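Open day demo of PC teardown cell – what should I ask, and is this realistic for a small refurb shop?

Asked February 11, 2023 in Automation / Disassembly and recycling
Tags: disassembly, grippers, open-day, e-waste
171 views

I run the intake side of a small refurbishing business. We take in office desktops, pull the parts that are worth money, and send the rest out as sorted scrap. Two people do the teardown by hand.

Last week I went to an open day at Genasham, where the integrator Gurkano had a disassembly cell set up on a slotted aluminum bench. The workpiece was a Dell desktop, side panel off, lying on its side. Visitors could stand at the barrier and ask questions, but the engineers were busy and I got only short answers. They gave out a link to pictures afterward.

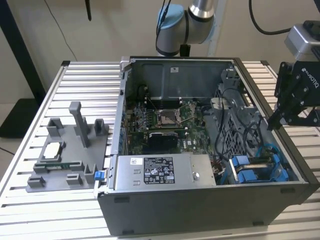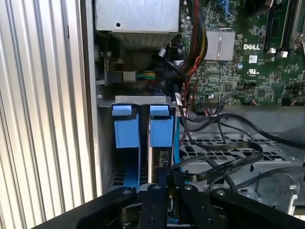
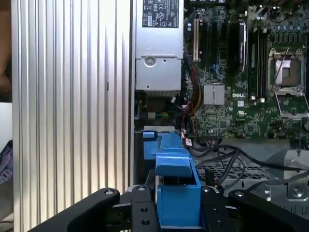 What I was told, as far as I wrote it down:

The cell is a development setup and isn't for sale. The gray fixture next to the PC is printed in house. The job list includes memory modules, drive carriers and cables. Gurkano is planning a second open day in March and will take sample machines from visitors if they are sent ahead.

What I wasn't told is cycle time, how often a person has to step in, or how much changes when the chassis model changes. A typical batch for us is 42 machines from one office, and in a bad batch that can be 4 different chassis types.

My questions:

1. What should I ask in March to find out whether this is anywhere near usable for us?
2. Is the blue plastic in the drive bay a good or bad sign? I would have thought tool-less parts are easier for a robot than screws.
3. Does the printed fixture have to be remade for every model?

Budget is small. I am trying to decide if a second trip is worth the day.

Answer 1 (accepted) – score 17

I have built two cells of this general type, both for telecom boxes and neither for PCs, so take the PC details with some care.

On question 1, ask for these in writing before you travel:

Interventions per machine, with the definition. Some people count only emergency stops. You want every time a hand goes into the cell, including to move a cable out of the way.

Success rate per operation. A single number for the whole teardown hides the weak step. Memory might be near perfect and cables might be hopeless. Ask for them separately.

What happens after a failed grasp. Does it retry, skip, or wait for a person? A cell that skips and logs is useful to a small shop. A cell that waits needs someone standing there, and then you have saved nothing.

Who is driving. At demonstrations the arm may be under operator control, or replaying a taught path, or running from vision. All three are legitimate at a development stage, but they mean very different things for you. Pictures won't tell you which.

State of the incoming machine. Was the side panel removed by hand beforehand? If so, that labor goes on your side of the sheet. The CPU socket in your pictures is empty, so ask whether cooler removal is on the job list at all. Spring screws on a cooler are a separate problem and need a driver tool.

On question 2, tool-less is better than screws in principle. You avoid the bit change and the stripped heads. But those latches were designed for a thumb and finger working together, usually a squeeze plus a pull in a different direction. A parallel gripper can squeeze. The pull direction then has to be right within a small tolerance or the carrier jams in the rails. There is also the clearance issue: the fingers have to fit between the bay and whatever is beside it. Old plastic gets brittle too. Ask how many tabs they break, and what the grip force limit is set to.

The loose cables are what I would worry about most. They lie differently in every machine, even within one model. Ask to see three units of the same chassis run one after another with no one tidying the cables first.

On question 3, see the other answer. I mostly agree with it.

I would go in March, but only if they accept your samples. Send the worst ones.

Answer 2 – score 6

About the fixture. Printed posts and U-shaped holders are cheap and quick to change, and a small part like a memory card will sit in much the same holder whichever machine it came out of. That piece probably isn't what costs you money at changeover. What costs you is locating the chassis itself. If the PC is just set down on the bench by hand, either the vision has to find it each time or the operator has to put it against stops. Ask which.

We looked at a Dralero clamp table for this and dropped it. The clamps were fine – the case walls flexed once the side panel was off, and everything inside moved a little when they closed. A plain corner stop plus a strap worked better for us.

With 4 chassis types in one batch I would sort first and run each type as a block.

Answer 3 – score -1

Not worth it for 42 machines. A person with a driver does a desktop in a few minutes. Look at Kļaviņa, they buy mixed lots whole and you skip the teardown completely.

Comment on Answer 3: The question was about what to ask at a demo. Also, selling whole lots gives up the memory and drives, and for most refurb shops that is the margin.

Comment on Answer 3 (from the asker): Correct, memory pays for the pickup van. We have sold whole lots twice and regretted it both times.

Comment on Answer 1 (from the asker): Thanks. I sent Gurkano the list and asked about samples. They replied on interventions only, and they do count a hand moving a cable. No figure yet. I have put 2 machines aside with the cables left exactly as they came in, one with a cracked carrier tab.

Comment on Answer 1: Take your own photos of the insides before shipping them. You will want to compare when they come back.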